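# Open day at Donum

*Dec 28, 2024*

I finally wrote up my notes from the October open day at Donum, out past Sandale, and yes, I'm late with everything this year.
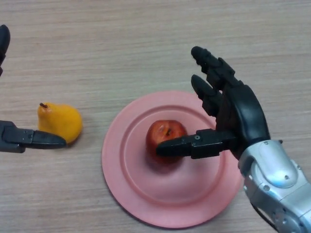 I'd paid my three dollars for parking and figured I'd stay 25 minutes, tops. I stayed till they started stacking chairs! The fruit table got me. Those black fingers have so many little joints, and I kept looking down at my own thumb to compare (same general idea, fewer screws). I asked the woman running the demo if an apple is harder than a pear, and she said the pear, easily, it's a weird shape and it rolls funny.

Parking was a mess, by the way. Take the bus from Tuvdale if you go, the 56 stops right by the gate. They're planning another one next October and I've already told my sister she's coming with me.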